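In Defence of the Slow Hand

Most people who come to see our bench want to know which hand is the faster one, and I have stopped answering straight away, partly out of stubbornness and partly out of a feeling that it is the wrong place to start. I have spent the better part of the winter putting fingered hands and plain two-jaw grippers through the same set of peg and gear tasks, and I would like to make the case, at more length than is probably wise, for judging a hand by how it behaves when it is slightly wrong.

Let me begin with a confession. When the Distunent hands were first bolted on in July I did not like them. I had grown up, so to speak, on the Iment parallel gripper, a stubborn little lump of a thing that opens, closes and asks very little of you (I once went a whole season without so much as tightening a screw on ours). The hands wanted calibrating every morning. They wanted their cables dressed just so. For the first 400 attempts on the board they were beaten soundly by the gripper, and I said as much to anyone who would stand still long enough to hear it.

What changed my mind was a dull afternoon spent moving the board. We had always pegged it down in the same spot, and it occurred to me, rather late in the day, that no kitchen or workshop in the world would be so obliging. So I nudged it by two millimetres and ran everything again without telling the controller. The gripper came down on the peg like a man stepping off a kerb he hadn't seen. It caught the rim, pushed, and stalled. The hand caught the rim as well, but the fingers gave a bit, and as they gave the peg leaned and settled, and a fair number of times in it went. Slowly, I grant you. Painfully slowly, if you had a bus to catch!

I am fond of the board itself, I should say. Blue pegs of different widths, clear blocks, a stepped gear with a post on top, and plates that sit a little proud of the surface, so that a fingertip carried too low will soon find something to bump into. With two arms working over it from either side there is also the matter of keeping them out of one another's way, and there the bulk of a hand really does count against it.
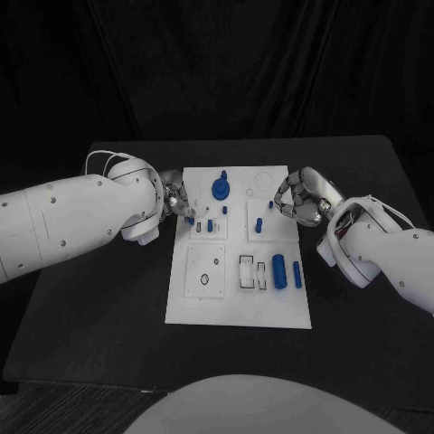 Sosina Weldu thinks I have the whole thing upside down. The give I am so pleased with, she says, could be had for a fraction of the money by putting a soft wrist behind an ordinary gripper, and all those finger joints are simply more places for the slack to creep in. She would sooner have one joint she trusts than a handful she has to keep an eye on.

I have turned that over a good deal, and I will give her the wrist. We borrowed one from Loretance and it did help; the gripper stopped stalling on the wider pegs and became quite good company. Where I still part from her is on the narrow ones, where the finger pads can roll the peg a touch while holding it, and a pair of flat jaws, however softly mounted, can only hang on and hope. Perhaps that is a small advantage to set against the price. I think it is the sort of small advantage that grows as the parts get more awkward -- and parts, in my experience, always get more awkward.

My real quarrel is with the way we score these things. Seconds per insertion is easy to write in a column, so into the column it goes, and a hand that fumbles and recovers comes out looking worse than a gripper that succeeds briskly or jams for good. I would like to see the recoveries written down too, along with how far out the board was when they happened. Sabina Herath has begun doing this in her own notes, and I found them a far better read than my tidy tables.

We start on the Boutros controller next, which promises to take some of the sluggishness out of the fingers. I shall be glad if it does. I shall still be nudging the board when it thinks I'm not going to.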